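4. Setting up the label station

Read section 3 first. Printer must be on the network before any of this works. If the light on the front is still amber go back and fix that.

Applies to the Ostard label printer, both tray sizes. Older Makosska units use a different driver, see section 9.

4.1 Before you start

You need:
Printer, power brick, USB cable (in the box, under the foam)
One roll of labels, 500 per roll
The Akolgo login for your site. Ask Hiu-tung Yu if you dont have one
Dry cloth

Caution: power brick goes in the wall last. Not first.

4.2 Loading the roll

1. Press both side tabs, lift the lid. It stops at halfway, push past the click.
2. Take the tape off the new roll. All of it. Leftover adhesive ends up on the print head.
3. Drop the roll on the spindle, labels feeding from the top.
4. Pull the first 2 labels out past the tear bar and square them up to the guides.
5. Slide the guides in until they touch the paper. Touch, not squeeze.
6. Close the lid, both sides. One side latched looks the same as two from the front, so press both.
7. Plug in. Wait for green.

Note: green blinking means it is measuring the gap between labels. Leave it alone. It will spit out a few blanks.

Caution: print head stays hot after a long run. Lid open, wait 12 minutes, then clean.

4.3 Driver and first print

1. Log in to Akolgo, go to Devices, Add.
2. Pick Ostard from the list. If the list is empty refresh once.
3. Type the serial number off the underside. Zeros have a slash, letter O doesnt.
4. Choose label size. Default is wrong for most sites, so check the roll.
5. Hit Test. One label comes out with the Skovgate address on it.
6. Text drifting left? Guides are loose, back to 4.2 step 5. Text faint? Darkness up one notch, test again.

Note: do not run Reset Counter. The counter is used for ordering rolls. Shuk-fan Mak had to put the Skovgate one back by hand, starting from 2,747, and would rather not do it again.

4.4 Where things go

Printer on the left, scale on the right, finished parcels behind you. Left-handed, swap it. Cables off the back edge, never across the front.

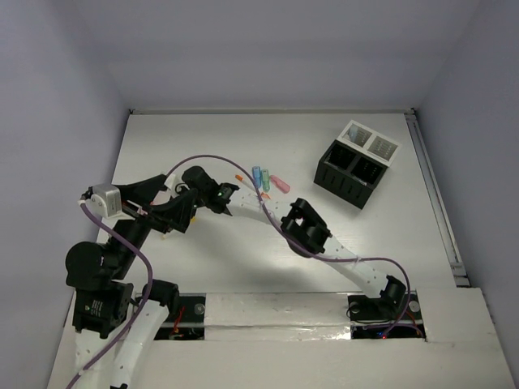
Small stuff is what slows a packing station down. Tape ends, blades, marker caps, the odd half roll of labels, all of it drifts toward the middle and then you are packing on top of it. Pick one container and keep it to one. An organizer with two open compartments, like the black section near the upper right of the white surface, is plenty: labels in one side, blades and markers in the other. No lids. Park it toward a back corner so the front stays free for boxes, and dont stack anything on it.

4.5 End of shift

1. Tear off the last label clean at the bar.
2. Wipe the tear bar with the dry cloth. No spray.
3. Printer to standby, short press. Long press wipes the netwrok settings and you are back at section 3.
4. Write the counter number on the sheet.

Jams, error codes and head replacement are in section 5. Roll orders go to Cheuk-hei Chien, cutoff for the April order is on the sheet by the scale.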